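Arnetti Opens Handling Data Program to Outside Partners

November — Arnetti today announced that its handling data program, Alva, will accept outside research partners for the first time. The program gathers examples of two-handed work by robots with jointed metal fingers and uses them to train a single learning system for stockroom tasks.

Alva now holds 2,840 complete examples, of which 787 involve both arms working on the same item. Each example pairs video with a record of joint positions and a short written label stating the task. Attempts that end in a dropped or misplaced item are kept and labeled as such.

Work is carried out in a room fitted with ordinary shelving, storage bins and shipping cartons. Items are chosen to differ in size, stiffness and surface, from footwear to molded plastic parts with wheels.

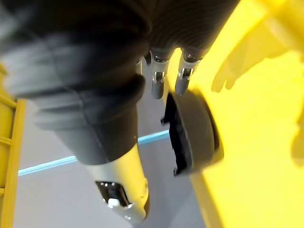
Metal fingertips close to a black wheel on a yellow plastic object, seen from near the hand.

Close views of the fingers are an important part of the collection. A system that learns only from a distant view often has little information about the last inch before contact, when the hand itself can hide the item. Alva therefore stores close and wide views of the task under one shared clock.

Footwear was added to the item list at the request of Ukosport, the program's first commercial partner. Shoes bend under pressure and have no single correct place to grip, and the two companies agreed on 38 task types covering shelves, bins and cartons.
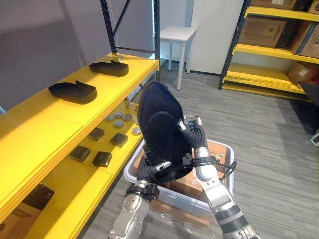 Two robot arms hold a black shoe over a clear plastic bin beside yellow shelving.

Under the new terms, partners may propose items and tasks of their own and will receive the resulting examples in full. A separate set, named Breketero, will be held back from training and used only for testing — partners will see scores on it but not its contents.

Applications open Monday. Arnetti will consider proposals from universities and from companies of any size.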